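To: Members of the Zoltia Residents' Mailing List
Date: Sep 23, 2026
Subject: Re: Changes to the shared laundry and bicycle store

The Housing Office thanks members for their replies to the notice on shared facilities. The point raised most often is quoted and answered below.

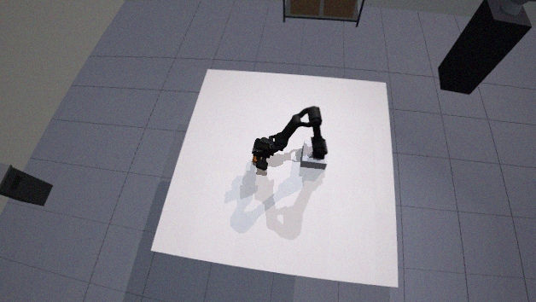

Wattanapong
Housing Office, Zoltia

> The notice states that bicycles without a tag will be
> removed from the store in January. Many residents of the
> Stetis building have not been sent a tag. Will their
> bicycles be removed as well?

No bicycle will be removed from the Stetis building until tags have been delivered to every apartment there. The Office has ordered 300 tags, of which 200 are set aside for Stetis. Each household may register 2 bicycles. Requests for a third will be placed on a waiting list.

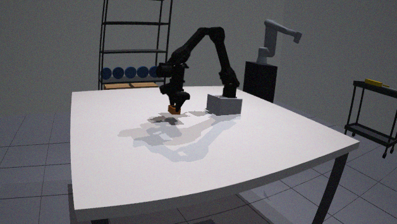
Robot arm and orange block on a white table.

Laundry hours will change at the same time. The machines in the Fliketti building may be reserved for up to three hours per household per week. Reservations are to be entered on the sheet beside the laundry room door. Telephone reservations are no longer accepted.

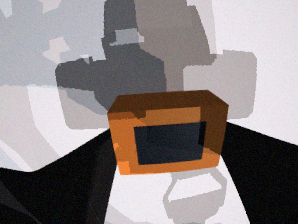 Residents who have already reserved a period for January need take no action, as existing entries will be copied to the new sheet. Keys to the old drying room should be returned to the Office by the end of that month. Deposits will be credited against the next rent statement.

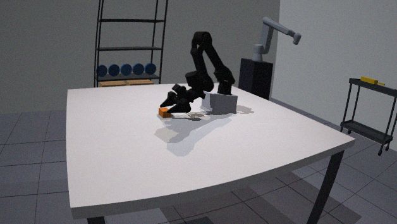
The arm on its light grey pedestal.

Further questions may be sent to this list or left in writing at the Office counter. Please keep the subject line unchanged when replying.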